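Unit 2: Sound and Site

Instructor: Chiamaka Ezeani

A work is site-specific when its meaning depends on the place that holds it. Moving it changes the piece. Document the room before choosing materials: ceiling height, wall surfaces, entrances, and background noise at the hour of opening.

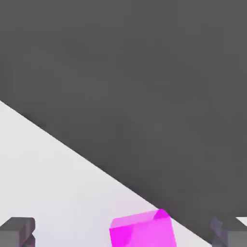
Decay time is measured with the doors closed and again with them open. Ojeda's stairwell piece used 2 speakers and no amplifier – the shaft carried the tone up to the landing.

Reading: Villanueva, chapter on resonance. Bring a floor plan of your site, drawn to scale, to the July review.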